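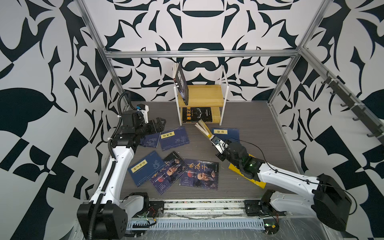

One operator on the Onirville site wrote to us after the previous edition: "Your section 4 says when to stop the arms, but it does not say who decides that the books may be touched again. On our shift we had two opinions about it." The remark was correct, and the section has been rewritten. Steps 4.2 and 4.5 are new. The rest is changed only in wording.

4. Working rules for two-arm cells with books

4.1 Scope

This section applies to every Skanden two-arm cell in which printed books are picked from the floor panel and placed on a shelf, or the opposite. It applies in teaching mode, in replay mode and in free practice. It does not replace the site safety rules. If the two texts disagree, follow the stricter one and write a note to Linder support.

For magazines, folders and loose paper, see section 6.

4.2 Who is in charge of the cell

1. Before power is switched on, one person takes the cell key and writes their initials on the cell sheet. This person is the cell lead until the key is returned.

2. Only the cell lead may say "free". Before this word is spoken, no hand enters the cell, also when both arms are standing still.

3. If the cell lead leaves the room, the arms are parked and the key goes with the lead. It is not left in the lock for a colleague.

4. A change of lead during a run is allowed only with both arms parked. Both people sign the sheet.

Note: At Onirville the word "clear" was used before. Please do not mix the two words on one shift.

4.3 Before the first run

1. Check that both arm bases are tight on the mounting rail. Use the supplied key and do not turn beyond the mark.

2. Follow every cable with your eyes from the base to the wrist. A cable must have enough slack for the full turn of the wrist and must not hang lower than the fingers.

3. Wipe the floor panel with a dry cloth. Cleaning liquid leaves a film, and thin books then slide when the finger comes under the cover.

4. Close both grippers fully and open them again. Listen. A click at the end of the stroke is normal, but a scraping sound is not.

5. Push the shelf lightly from the front. If it moves, fix it again before any book is placed.

6. Look at the wrist camera pictures on the screen. Both must be sharp in the zone between the fingers. A fingerprint on the lens is easy to miss when the light is low.

7. Press the stop button once and release it. The message 234 must appear in the log. If it does not appear, the cell stays off and you call Linder support.

CAUTION: Step 7 is done at the start of every shift, also when the previous shift has done it a short time before.

4.4 Laying out the books

1. Use only books from the cell box. Private books and library books are not allowed.

2. Keep a free strip of 20 mm between any book and the walls. The fingers need this space to open.

3. Books may touch or overlap if the task sheet asks for it. Do not make the pile higher than the sheet shows.

4. Turn some covers upside down and some sideways. If all titles are in the same direction, the recordings will be of little use for later training. Operators who like order find this rule difficult, and we ask for patience.

5. Take out any book with a loose cover or a broken spine. Write its title on the back of the cell sheet.

6. Step back behind the floor line and say that the layout is ready. The cell lead answers "free" or "not free".

4.5 Gripping

1. Approach from above with the fingers open wider than the book is thick. Lower slowly for the last part of the way.

2. For a book lying flat, choose a side where the edge can be reached. One finger goes over the cover and the other comes to the page edges. Do not try to take the book by the cover only.

3. Close the fingers at force level 5 or less. Higher levels are possible in the menu, but they are for the hard test blocks and leave a mark on paper covers. 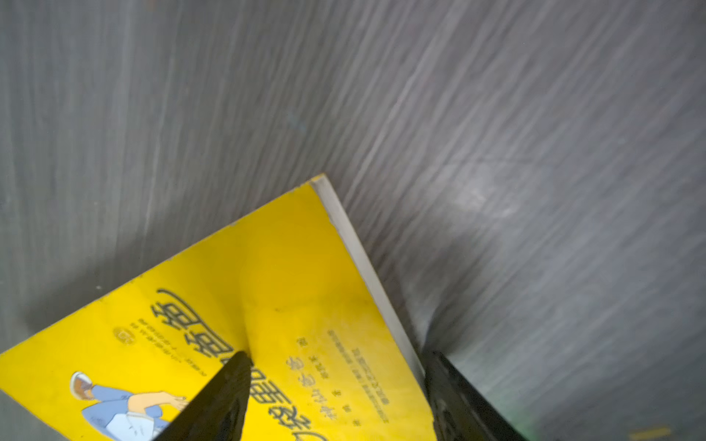
4. When the fingers have closed, wait for one calm breath and then lift by a small amount. If a corner stays down on the panel, lower the book again and take a new grip nearer to the middle.

5. If the pages begin to open during the lift, do not shake the arm to close them. Bring the book down, open the fingers and start from step 1. An open book is not a fault and does not need a stop, but it must not be pushed into the shelf in this condition.

6. Only one arm at a time may be inside the shelf zone. The second arm waits on its own side of the cell, with the gripper at least as high as the upper board.

7. To pass a book from one arm to the other, the receiving gripper closes first. Then the giving gripper opens. Count "one, two" aloud between the two actions during the first week of training.

CAUTION: Never help a gripper with your hand. If a book is stuck, the cell lead presses stop, waits until both arms have no movement, and says "free". Only then the book is taken out.

4.6 After a stop

1. Leave the arms where they are until the reason is written on the cell sheet. One short sentence is enough, for example "right arm touched upper board".

2. Remove the books by hand after the word "free". Support each book from below before the fingers are opened from the screen.

3. Repeat steps 2, 4 and 6 of section 4.3.

4. Restart at low speed and run one pick without recording.

5. After three stops for the same reason in one shift, park the cell and inform the site office. Do not try a fourth time with other books.

4.7 Breaks and end of shift

An operator who controls the arms takes a pause of five minutes after every 20 picks. The pause is part of working time and is not collected for later. Most dropped books in the Ivanyshyn trial came late in long series, and the operators themselves said that they felt fine.

At the end of the shift, park both arms, open the grippers, switch off the power and return the key. Put the books back in the box with the spines up. Then hang the cell sheet on the hook at the door, also if there is nothing written on it.

Sites that want to change a rule in this section send the proposed text to Linder before they use it. Answers are given in writing. The next collection of changes is planned for April.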